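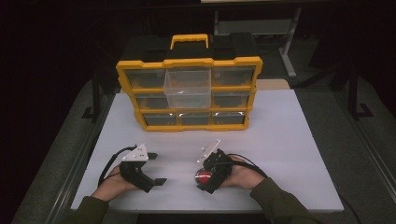
Page 17

Courses > Flesanbridge Evening Workshop > Handouts > Small Parts and Where They Live

Welcome back, everybody, and thank you for sticking with me through the wiring session, which ran long (my fault, as usual!). Tonight we slow down a little and talk about putting things away. It sounds like the dull half of the hobby, I know, but I have spent more evenings hunting for one little part than I ever spent soldering.

Start with the drawers. A cabinet with a carrying handle and clear fronts suits a shared table, and three drawers across and three down is plenty for one project. Pull a drawer partway out before you reach for the part that goes in it, and push it shut before you open another – two open drawers, one above the other, get in each other's way.

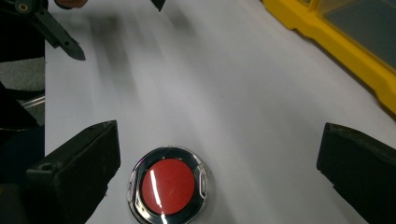

Fig. 2. Red push button on the white work surface.

Now, what goes where? My old teacher at Munetti sorted by size, and I did too for years, but I have come around to sorting by job. Buttons and switches share a drawer, lamps get their own, and screws stay far away from both. Before a button goes in, look over the cap and the ring around it, and set aside any with a cracked rim. Please don't toss them in from a height.
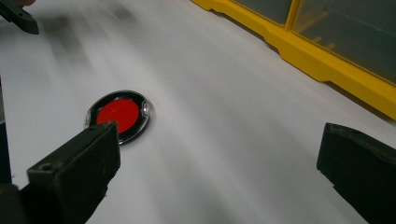

Fig. 3. The button lying flat, red face up.

Labels next. Write the job first and the size second, in big plain letters, and leave some of the clear front uncovered so you can still peek in. If a drawer gets so full that it drags, split it in 2 and make a new label the same evening.

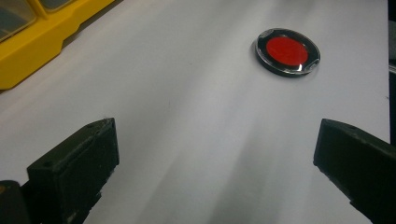
Delia Marinescu wrote back after the May session that she would sooner keep each button with the wires it belongs to, in one drawer per project, even if that means a few drawers stay half full.

I like that very much for unfinished work. Try both ways before next time, and bring your label sheet with you.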